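Stacking bowls that won't come apart – what do you all do?

thilini_s
Posted in Kitchen & Table, June
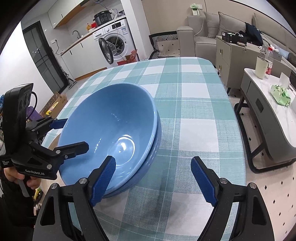
Is it okay to keep bowls nested right on the table between meals, or should they go back in the cabinet?
Leaving them out is fine if you use them every day, as long as they're dry before you stack them. Damp bowls grab each other and then you're prying at the rims.

That's what my aunt told me anyway, and I've been living by it. But my big blue ones still stick now and then, so I'm curious what other people do. We eat at a table that's practically in the kitchen, so they end up living on the plaid cloth half the week.

karthikm
I put a paper towel between them. Takes two seconds. My mother-in-law had a set from Gamage that she stored like that for years and they never jammed.

dusa_kitchen
Paper towel is a waste IMO. Just don't shove them together! Set the top one in gently and it lifts right out. And please don't twist them if they're ceramic, I chipped a lovely one that way.

karthikm
It's one paper towel, I reuse it for months lol

Sandamali A
Cold water in the top bowl, lower one sitting in warm water (not hot), wait a minute. Works for me on glasses too. I do disagree about leaving them out though – ours collect dust and cooking grease if they sit near the stove. Cabinet, always.

thilini_s
Ours don't sit out long enough to get dusty, there are five of us. But the grease thing is a fair point, I wipe that tablecloth down every night and there's always something on it.

E. Eshun
Turn the stack upside down. Problem solved, no dust.

dusa_kitchen
Then the rim is on the tablecloth, and Thilini just said what's on the tablecloth

E. Eshun
Okay, put a clean dish towel under it. I've got a Grenis drying mat that cost me 300 rupees on a trip and it's been great for this.

thilini_s
Going to try the towel first and the warm water trick if they jam again. Thanks everybody, I'll report back after the weekend cooking!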